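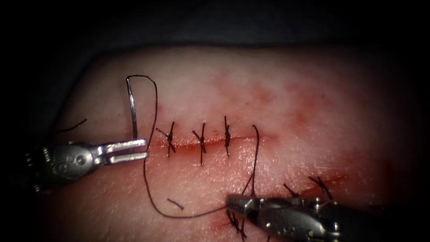
Jessie Tosh wanted to know why a machine that can put a stitch in a practice pad still can't put away her groceries. She raised it early in our conversation and came back to it twice, and most of what follows is Yuk-lan Chu trying to answer her.

Chu has spent 13 years on robot arms, the first few on surgical training rigs and the rest at Pudora, where she tests machines meant for kitchens, laundries and stockrooms. Tosh runs the floor at Makokha, a housewares store with 12 employees and a back room that is always behind. We met there on 17th August, at a folding table next to the returns shelf.

"Suturing looks like the hard one," Chu said. "It's hard for the hands. But the pad stays where you put it, the needle is a known shape, and the work fits in a space smaller than a dinner plate. A stockroom changes every time somebody walks through it."

Thread is still a problem, she said. It bends, it loops over itself, and it slides behind the instrument. A towel gives a machine the same trouble on a larger scale. Her group ran 600 towel folds last December with an arm they call Hivach and got 305 that she would have put on a shelf.

Tosh said that was half. "If I hired someone and half the towels came out right, we'd be having a talk."

Chu didn't argue. Some of the bad folds were only crooked, she said, but others ended with the towel on the floor and the arm closing on air. Hivach also needed a person nearby the whole time. "You can't leave it. That's the part people skip when they show you a video."

I asked which chores are closest. Chu named moving sealed boxes between fixed shelves, wiping a clear flat counter, and loading cups of one kind into a rack. She put making a bed much further out, along with anything that involves a drawer full of mixed things.

Tosh has had one machine in the store. It was a shelf scanner from Avine, on trial for part of the winter, and she thought it did fine at spotting gaps. "It told me the mugs were out," she said. "I still had to go get the mugs."

What would she pay for? Breaking down cardboard, she said right away. Unpacking glassware would be next — but only if the breakage was no worse than what her own people manage.

Chu thought cardboard was possible in a few years if the boxes came in a small number of sizes. Tosh laughed and pointed at the pile by the back door. Glassware, Chu said, she would not guess at. The wrapping paper worries her more than the glass does.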